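Kivomton Hand Controller
Teach an arm by moving your own hand

Home > Teaching Tools > Hand Controllers > Kivomton

If you have ever tried to write out, line by line, how to pick up something as ordinary as a can of soda, you will know why we built the Kivomton. It is a light, one-handed controller that lets you steer a robot arm and its gripper the way you would reach for something on your own kitchen counter, and it keeps a record of the whole reach so the arm has something to learn from afterward.

Behrouz Taheri and Jin-sol Koo started the design at our Mokesby workshop with a simple wish: a new person should be able to sit down, take hold of it, and be recording before their coffee gets cold. We think they got there (Jin-sol would still like the trigger a touch softer, and she may well get her way in the next version).

How it works

Hold the grip, press the thumb button, and the arm follows your hand. Let go of the button and it stays put while you move your wrist back to somewhere comfortable. The trigger closes the gripper a little or a lot, depending on how far you squeeze. Every session is saved as a list of takes, and you can throw out a clumsy one with a double tap, so please don't worry about your first few!

Teaching by touch works too. Switch the arm to its free-moving mode, guide it through the job with both hands, and Kivomton saves the motion in the same kind of file. Plenty of our customers mix the two, leading the arm by hand for the long, slow parts and using the controller for the grasp.

Practice on screen first

Each controller comes with Shokri, our practice program, so you can start teaching before your real arm is even bolted down. It gives you a plain tabletop, an arm, and a handful of grocery items to work with. A can lying on its side is a favorite starter task, and a good one, as it asks you to think about which way your wrist is turned before you squeeze.

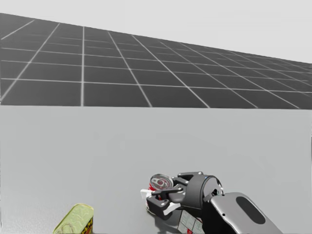
Takes recorded in Shokri open in the same viewer as takes from a real arm, so you can play them side by side, trim the slow beginnings, and add notes for whoever is teaching next. Bijan Naseri wrote a friendly starter guide that walks you through your first session, and it is well worth reading with the controller in your other hand.

In the box

Kivomton hand controller
Desk stand
2 charging cables
Shokri practice program, with license
Printed starter guide

Details

Storage: 2000 takes
Saved task setups: 100
Battery: 7 hours of steady use
Fits: left or right hand

Need a wrist strap or a spare stand? Both are listed under Zustia accessories. For questions about your particular arm, write to Teemu Lahtinen through the contact form and tell him the model and what you hope to teach it.

Page updated 18/07/2020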